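Advance Readers Wanted: Gevari Spring and Summer Fiction

Gevari Books is looking for advance readers for its next group of novels. Readers receive free copies before publication and post their own reviews in return. We have run the program since our first list came out, and many of our current readers have been with us for several seasons. Some of them are moving on, so there are 31 places open in this round.

What you would be reading

Most of the list is contemporary romance and domestic suspense, with one historical novel and a small amount of science fiction. The lead title is The Nokier House, a suspense novel told in turns by two sisters who disagree about what happened the summer their father left. It is the first book by the Anda writing group, five authors who plan their stories together and publish under one name. We also have a second-chance romance set in a fishing town, and the third book in the Le Goff series. You do not need to have read the first two Le Goff books, but we will send them if you ask.

What we ask of you

Read at least two books during the season, which runs through March of next year.
Post a review of each book within two weeks of its publication date, on a retail site, a reading site or your own blog.
Write at least 300 words per review. Longer is fine.
State in the review that you received a free copy.
Mark spoilers clearly.
Do not share, sell or upload your advance copy.

Reviews can be positive, negative or mixed. We do not ask to see them before they go up and we will not ask you to change one. If you cannot finish a book, tell us how far you got and what stopped you. That counts toward your two.

Who can apply

You must be 18 or older and able to read comfortably in English. You do not need a large following. New reviewers are welcome, and so are people who have only ever written reviews for friends or a book club. We look at how you write about a book: whether you explain what worked for you and what did not, and whether a reader could tell from your review if the book would suit them.

We would especially like to hear from people who read outside one genre. Our last group was almost entirely romance readers, and the suspense titles got fewer reviews than they should have.

Authors with a book under contract at Gevari cannot apply. Family members of our authors cannot review that author's books but may review others.

Format

Copies are sent as e-books in the usual formats. A limited number of paperbacks is available for readers in the United States who do not use an e-reader. Say so on your application. Advance copies are uncorrected proofs and will contain typos. Please check any quotation against the finished book before you post it.

Payment

This is not a paid position. You keep your advance copies, and readers who complete the season get a finished paperback of one title of their choice.
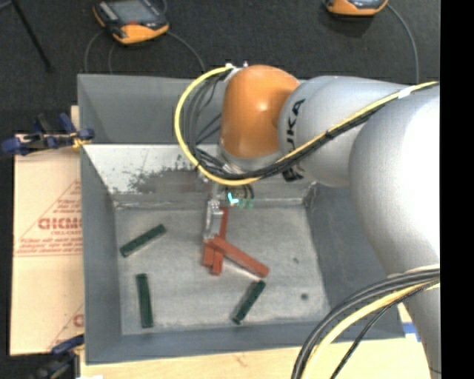

A KUKA robot arm over a bin of colored blocks.

How to apply

Send an email to Monique Lefèvre, reader program coordinator, with "Advance Reader" in the subject line. Include:

Your name and the state or country you live in
The genres you read most
Links to two reviews you have written, or one sample review pasted into the email
The title of a book you changed your mind about, and why
E-book or paperback

The address is on our Contact page. Applications close May 20, 2024. Everyone who applies will get an answer, including those we cannot place this time. If you applied in an earlier round and were not chosen, you may apply again with new samples.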